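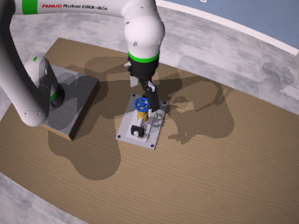 Re: Somewhere to stay near Erero in May

> We're after a quiet guesthouse for four nights. Nothing fancy, but my mother can't manage stairs. Is the Porkard any good?
> Budget is 400 all in.

Hello again,

We stopped at the Porkard last spring and I'd happily go back, though do ask for the ground floor at the rear, as the front rooms get the delivery vans from 6 in the morning! We paid 618 for six nights with breakfast (lovely eggs, rather mean with the toast), so four ought to come in just over your figure. The Enik is cheaper but it's all stairs, and the bathroom is along the landing.

If you're driving, the car park fills up early and the overflow is a good walk uphill. They did let us unload at the kitchen door, so ring ahead and ask nicely. Dinner stops at 8.

Love to your mother, and do tell us how you get on.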